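Pultis Tabletop Oil, 234 mL tin

I get asked for this one more than anything else in the shop, so it finally has its own page instead of a line at the bottom of the waxes. Pultis is a thin, clear finishing oil for indoor timber: tables, desks, shelves, the top of that dresser you keep meaning to get to. It goes on with a rag, it doesn't pong, and it won't turn a pale board orange (my big gripe with the old stuff I used to sell!).

I started using it myself on blond timbers, where a heavy varnish sits on top like cling film and kills the figure. I like to see the grain.

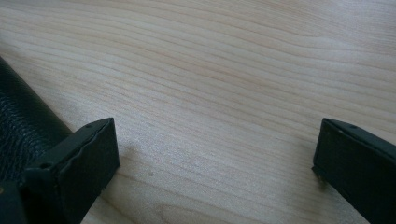

Pale timber, smooth finish, wavy grain.

One tin does a family-sized dining table twice over, with a bit left for touch-ups. If your timber is very thirsty, or it's been stripped right back to bare, grab two and save yourself a second lot of postage.

What's in the box: the tin, a cotton rag, and a little card with my instructions on it. The rag is a decent one, by the way. Wiesława Kozłowski cuts them for me from old hotel sheets and they hardly leave any lint.

Colour: clear. It'll deepen the timber a touch, about as much as a damp cloth does, so wipe one of those over a hidden spot and you'll have a fair idea of what you're getting.

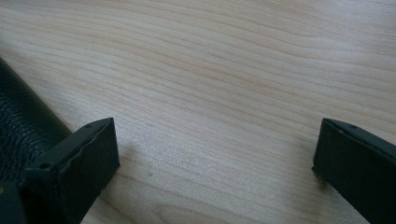

How I put it on

Sand to 240 if it's bare, or just give it a good wash and let it dry if it's been oiled before. Pour a small puddle, push it along the grain, and leave it 21 minutes (I set the kitchen timer). Then wipe off everything that hasn't soaked in, and I mean everything, or you'll have a tacky patch that grabs your elbows. Second coat the next day.

It's cured after 7 days. You can eat at it sooner if you're careful, but keep hot mugs and wet glasses off until the week's up.
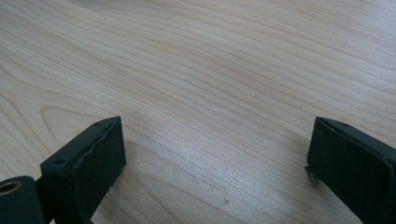
Oily rags can heat up by themselves and catch fire, so please don't scrunch them in the bin. Lay them out flat outside till they go stiff. I'm a nag on this and I'll stay one.

Not for decks, benches that live in the rain, or chopping boards. For outdoor jobs have a look at the Traton, it's thicker and has a bit of colour in it. Over old polyurethane neither will do a thing except smear.

Price is $70 a tin, postage on top. Pick-up is free from Chiến Nông's workshop at Khương, just ring first.

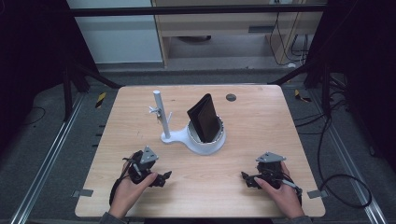
Khương, 17/04/2023

New tins are in! Same oil, but the lid now screws on, so no more hunting for a screwdriver to prise it up. I've still got a few of the old press-lid ones if you'd like one, just put a note on your order and I'll pop it in.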